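4.2 Mirror-ball probes and wrist views in the simulated workcell

We come now to the part of the work that took us the longest, and which we suspect will be of most use to readers who want to build something similar. The Koster policy learns from wrist views alone, and a wrist view is a demanding thing to simulate well. The lens is wide, the gripper fingers take up a good deal of what it sees, and every lamp in the room leaves its mark on the tabletop as a shadow. If the light is wrong, the policy learns the wrong light - and we paid for that more than once with our first renderer, Pomen.

Our remedy is an old and friendly one borrowed from computer graphics. Before each batch of episodes, Netness places a mirrored sphere in the simulated room and renders it close up. The reflection gathers much of the room into one view, and we compare it with a stored reference at 200 points spread over the ball. A batch that fails the check is rendered again with corrected lamps. Of the 623 batches prepared for this paper, 70 had to be redone, most of them early on.

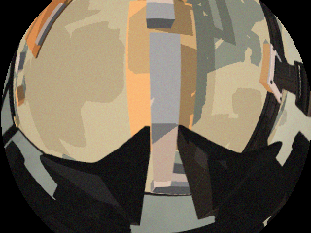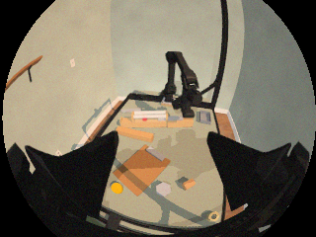 Figure 3. Two renders from the simulated room. First: the mirrored sphere, with the room bent across its surface and a large dark reflection in the lower half. Second: a wide view over the table between the black gripper fingers, with a second arm at the far end.

4.3 Effect on the learned policy

To see whether all this care was worth the trouble, we trained the policy twice, keeping everything the same except the probe check. Both versions were then given the same 328 sorting trials in Hidodlow, our held-out set of rooms. The version trained on checked batches did better, and we were glad to see that most of the gain came in trials where a shadow ran across the piece to be picked up. The unchecked version tended to close its fingers on the edge of the shadow and come away with nothing.

On small, pale pieces the two versions were nearly even. We had hoped for more there, and we think the grain we add to the wrist view hides the fine shading that would have helped. We left the grain at one setting for all the runs reported here, and will return to it in Section 6.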